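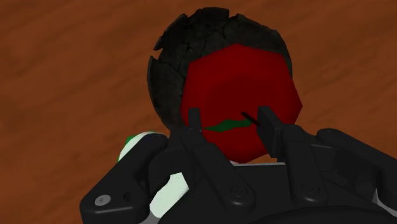
A day at the Clisard open house

I had been promising myself a trip to Clisard ever since they began advertising their picking simulator, and when the invitation to the autumn open day arrived I said yes before I had even looked at the trains. (I should have looked at the trains. There were two changes and a replacement bus, and I got through most of a novel.) For anyone who doesn't know them, Clisard sell a software package called Cordeiro, which lets you rehearse a gripper's work on a screen before you commit to buying the arm, the gripper and everything that gets bolted on afterwards. We have been thinking about something of the sort for our packing shed at Drornach for a good two years now, so I went along with a notebook, a list of questions from my colleagues and rather a lot of sandwiches.

The office is above a carpet showroom, up a flight of stairs that smells pleasantly of new wool, and there was a table of name badges at the top. Khurram Kiani met us there and got everybody a hot drink before a word was said about software, and I took to him at once. He looks after customers once they have signed up, and he had brought along his own notes on the sorts of things people ring him about, which turned out to be the most useful sheet of paper I carried home. The commonest call, he told us, is from people who have set the friction far too high and can't understand why their gripper is so marvellous on screen.

We were split into small groups and sat down at the workstations. The first hour was a gentle one. You choose a surface, you choose your objects from the library, you drop them on to the surface and you let the gripper have a go. There are 265 objects in the library that comes with the basic licence, and a great many of them are food or food-shaped, with faceted ones and lumpy ones and ones with a broken outline, and you can import your own if you have a scan. I was pleased about that, as our own produce is not at all regular. A beetroot has never once looked like the drawing of a beetroot.

What I enjoyed most was the close view. You can ride along just behind the gripper, looking down past the black knuckles of it to the fingertips, and see what they are about to close on. In our session a big red piece sat between the tips with a dark, cracked, roundish thing right up against it on a wood-grain table, and I found myself leaning sideways in my chair to see round the fingers, as if that would help! It is a good deal more instructive than watching from across the room, as we did at the Zulstead trade fair in September, where the arm was behind a screen and I was behind a very tall man.

The close view also shows you the awkward part of the job, and I was glad they let us look at it. When things are crowded together the gripper covers a good share of what it is working on. A pale object with a green rim was mostly tucked away behind one of the finger links, and I asked how you would ever know what was going on down there. The answer is that you switch to one of the other views, or make the gripper see-through, and there is a key for each. I wrote both down and have since lost the bit of paper, but they are in the manual.

Now, the pictures themselves. I have seen fancier ones. The wooden table top is soft and a bit blurry, and the red piece had plain flat edges where you might have hoped for a curve. Somebody in my group was quite disappointed by this. Chaminda Bepari, who leads the development side and had come down to sit with us after the coffee break, said they had chosen to spend the computer's effort on contact, meaning where the fingertips touch and how hard, and that a smoother outline could be switched on if your machine could bear it. I can live with that. I am not going to hang it on the wall.

Lunch was soup and very good bread. I sat beside a couple who grow salad crops and who had been using Cordeiro since the spring, and we compared notes until the butter had gone. They like it. They did say that bringing in their own objects had taken them much longer than the brochure suggests, a matter of weeks, and that the scans needed tidying up by hand. They also said that the telephone help was patient and that they had never been made to feel silly, and I put a star beside that in my notebook.

In the afternoon we were shown the batch runs. You set up one arrangement, tell the program to shuffle it, and go and do something else while it works through the variations. The batch they had left going for us had reached 1,631 attempts by the time we came back from lunch, and you could sort them by how they had ended: held, dropped, or never properly gripped. Chaminda opened a few of the dropped ones and we all had a guess at the cause, and I was wrong nearly every time. You can change the fingertip shape and run the same batch again, and for a shed like ours, where we would be choosing between two or three grippers, I should think that is where the money would be saved.

A few practical matters, for those who asked me to find out. The basic licence runs for a year and covers two machines. You need a decent graphics card, and Khurram will tell you over the telephone whether yours is up to it if you read him the name. The printed manual runs to 802 pages, which I thought was a misprint until I was handed one. There is a shorter starter guide, thank goodness, and a set of seven lessons that you work through at your own speed. Training in person costs extra, though they will come to you if you can get a few businesses together to share the day.

My grumbles are small ones. The menus are crowded, and the word "scene" is used for two quite different things. Undo only goes back a little way, and I managed to lose an arrangement I had grown fond of. And I would have liked some softer objects in the library, because almost everything we handle bruises, and at present you have to set that up for yourself as a limit on grip force.

I have asked for the trial version, and it should be on the office computer by the time most of you read this. Do come and have a turn. The manual is on the shelf by the kettle, and please put it back on the bottom shelf, as the top one is already bowing.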